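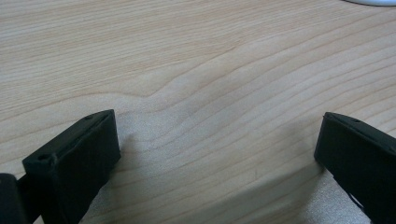

Zallunus collects examples of everyday handwork, so that a learning system can be shown how a job is done before it is asked to try one. We do this with hand-held grippers, at ordinary tables, with people who live near us and come in for a morning or an afternoon at a time. Most of what we record begins the way any job in a kitchen begins, with an open hand and a bit of clear table: two black fingers set wide apart, pale wood between them with the grain running off in long wavy lines, and the edge of something white up in the corner. We are fond of that table. The dip in the grain near the middle of the top has become a sort of landmark for us, and new people are often told to "start over the dip" before anyone has got round to showing them where to hang their coat.

## How we came to be doing this

The company was started by Prodromos Fragkou, who had spent a good many years repairing packing machines and had grown tired of writing out, step by step, every movement a machine should make. If a box arrived a little crooked, the steps were wrong and somebody had to drive out and mend them. He had read about systems that learn from being shown, and he wanted to know where all the showing was going to come from. It seemed to him that it would need a great many patient people, a decent supply of crockery and somewhere to wash up.

He took two rooms above a shop in Astness, bought a second-hand table and asked his neighbours in. The first week was mostly tea. By the end of that August we had a way of working that we would still recognise, and we had also learned that you can't record on a table with a wobble, however many beer mats you put under it.

We have since moved to the old school building on Brovdale Lane, which has high windows, proper heating (it comes on at six and cannot be persuaded otherwise) and room for several tables. The one from Astness came with us. It went up the stairs on its side and lost a little varnish from one leg, and Prodromos has been meaning to see to that ever since.

## What we mean by an example

An example is one go at one job, from start to finish. Put the cup on the saucer. Fold the cloth in half. Move the spoon from the left of the bowl to the right. The person holds the gripper and does the job with it, looking at the table as they would at home, and we keep the pictures from the gripper's own camera along with a record of how it moved and how far the fingers were open.

It sounds very simple, and for the person doing it, it nearly is. The care goes into everything either side. We move things between goes so that the system doesn't come to believe that cups live in one particular spot. We change the light, swap the cloth for a stiffer one, and ask left-handed people to come in on the same days as right-handed people. We keep the fumbles as well, marked as fumbles, for anyone who wants to study how a person puts a mistake right. A cup that has been nudged and then caught is worth having, and several of our customers ask for those specially.

We also try to keep the waiting part at the start, when the fingers are open and nothing has been picked up yet. Some places trim that off. We used to trim it ourselves, until a customer asked for it back, and we found that the way a person comes in over a bare patch of table says a good deal about what they are going to do next. So now it stays, and everyone's recordings are a little longer.

A usual session is 45 minutes, with a break whenever it is wanted. Hands get tired before heads do. A good pair of sessions gives us about 600 short examples once several tables are going, though we would much sooner have fewer of them and have them done at a natural pace. People who hurry teach hurrying.

## The people who come in

We have retired dinner ladies, students, a piano tuner, parents who come once the school run is over, and a very steady-handed man who used to ice wedding cakes. No experience is needed. What helps is being willing to do a small thing again without getting cross about it, and being ready to tell us when a job feels wrong. Some of our best changes came from somebody putting the gripper down and saying, "I'd never pick it up like that." Usually they were right, and we rewrote the instructions over lunch.

Everybody is paid by the hour, breaks included, and never by the number of examples. We were asked once by a visitor if that didn't make people slow. It does make them slower, and we have kept it that way.

Before a first session we sit down together and go through what is recorded and what is not. There is no sound. Faces are kept out of view, and where one does slip in, that recording is taken out and done again. Anyone may ask for their work to be removed before it goes to a customer, and they don't have to tell us why.

## Who we work for

Our customers are mostly small teams building machines to help in kitchens, laundries and care homes. Lambrakis was the first to come to us, wanting a machine that could clear a table after a meal without frightening the people still sitting at it, and we have been working with them ever since. They send us lists of jobs, we try them out among ourselves, and then we generally send the list back with pencil all over it. It is a friendly arrangement. They have stopped sending the soup ones.

We also give part of each year's recordings to schools and colleges, free of charge, with notes in plain language about how they were made. If you teach and would like a set, write to us and tell us the age of your students, as the notes come in 2 versions and the shorter one is a good deal kinder.

## Visiting and joining in

Visitors are welcome on most weekday afternoons, if you let us know beforehand. We can take a group of up to 30 in the hall, though only a few at a time can stand near the tables, and we do ask for large bags to be left by the door. You are welcome to have a go with a gripper yourself. It weighs less than people expect and it takes a few minutes to stop pointing it at things as you talk.

If you would like to come in as one of our regular people, leave your name at the Brovdale Lane office, or ask anyone who already comes. Mornings tend to fill up first. We are especially short of left-handers and of anyone free on a Friday, and the kettle is in the small room on the right, past the coats.

*Page last looked over 26 Dec 2018.*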